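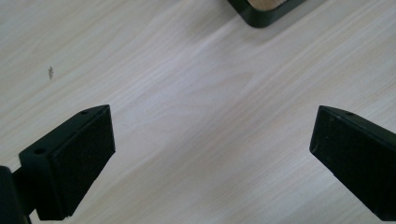

Hand-held gripper over the bench, both fingers open.

Budgeting for hand-held grippers, second set or spares?

tkikuchi
We have money to spend before July and I'm trying to get the request right the first time. Quote from Ovstead is $1,223 per hand-held gripper, fingers included. Replacement finger pairs are $150. We run one unit now and I'd like a second so two people can record at once. Kazuhiro Oda signs off on our purchases and he wants to know why we can't just buy spare fingers and keep going with the one. What are others doing?
Takeshi

benchtop_mel
Buy the fingers first. Two pairs minimum. We lost nine days last winter waiting on pads and the unit sat in a drawer the whole time.

weta_shed
Disagree. Spare fingers don't get you a second operator. If labour is your bottleneck, the second unit pays for itself well before the pads wear out. Get one pair of spares with it and stop there.

benchtop_mel
It only pays for itself if you have the second operator. Takeshi, do you? Plenty of labs buy the kit and then roster one person.

tkikuchi
Two days a week, yes. Other days it's just me.

weta_shed
Then two days a week is your case. Put it in the request in hours.

pgreenaway
What are the pads on yours? The left one looks a bit fuzzy, like foam or rubber. If they're glued on you can recover the block and only replace the pad. We do ours with sheet from Hoshino, $201 a roll, and one roll has lasted us since we started. The mounting brackets are just screwed on in our version, so check yours before you pay for whole fingers.

tkikuchi
Haven't tried taking one off. I'll ask Ovstead if they sell the pad separately.

benchtop_mel
I wouldn't re-pad. Thickness changes and your closed position shifts. Ours was out enough that we had to throw away a morning of recordings.

pgreenaway
You re-zero after. Takes five minutes.

drift_harbour
Has anyone priced Drondotora? They quoted us $454 for a bare gripper with no fingers or mount. Looked cheap until I added everything up, and freight was extra on top. Still came in under the Ovstead price, but not by as much as I'd hoped.

weta_shed
Mixing two makes in one data set is asking for trouble. Different finger shape, different opening. Stick with what you've got.

tkikuchi
Going with one Ovstead unit plus one spare pair, $1,373 before freight. If Kazuhiro knocks it back I'll drop to two pairs of fingers and ask again next year. Will post what he says about it.

Last updated: 2023-02-06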